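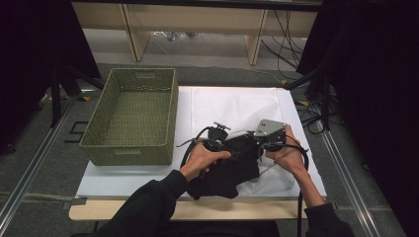
Two hands and a tool at a white work surface.

Print this article E-mail this article

Search Enter keyword Go

Opinion: Odwood Should Keep Its Repair Rooms Open

The Odwood district council will decide in September whether to continue paying for the public repair rooms at Mekimwood and Pichon. The draft budget proposes to close both and to direct residents to the recycling depot on Calska Road. This essay argues that the proposal should be withdrawn.

The case for closure rests on cost per visit. Measured that way, the repair rooms compare poorly with the depot, where a resident may leave a broken lamp in less time than it takes to park. The figure is correct as far as it goes. It records a person who drops off a toaster and a person who spends an evening learning to replace a heating element as one visit each, and it assigns the same value to both.

The council has long held that household waste should be reduced before it is recycled. That order of preference appears in the opening paragraph of its own waste plan. A district that closes its only repair service while widening the depot gate has departed from the plan, and residents are entitled to an explanation. The budget papers give none. 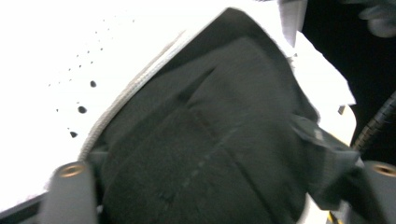

According to Shaohua Fang, the district would do better to charge a small fee and keep the doors open, as most of those who bring in a coat or a kettle already expect to pay something. The suggestion deserves study. A fee would not cover rent, and it should be waived for any household receiving assistance, but it would answer the complaint that the rooms are used by a few and paid for by all.

There is also the question of skill. Sewing and simple electrical work were once taught in the district's schools. They were removed from the course of study 28 years ago, and no other public body has taken them up. The rooms now supply, for some 300 households a year, the instruction that was lost. A resident who has mended one zipper is likely to attempt the next at home, and that second repair appears in no report.

Supporters of the rooms should admit their faults. Opening hours are poor, and a service that closes at 4 p.m. is of little use to anyone with a daytime job. The Pichon room has a flight of steps and no ramp. Records of what was brought in and what was mended have been kept unevenly, which has left the council with little evidence beyond the attendance sheet. 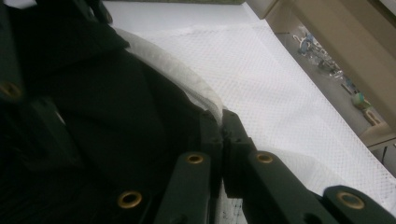
One reader wrote to this page that goods are now so cheaply made that mending them is a waste of public money, and that the council should press manufacturers instead. The council has no power over manufacturers. It does have power over two rooms and the hours they keep.

The council should extend the present funding for three years, move opening hours into the evening, and require a plain yearly account of the items received and repaired. If the numbers remain weak at the end of that period, closure may be considered on proper evidence. Written comments may be left at the clerk's counter until the September meeting.

Print this article E-mail this article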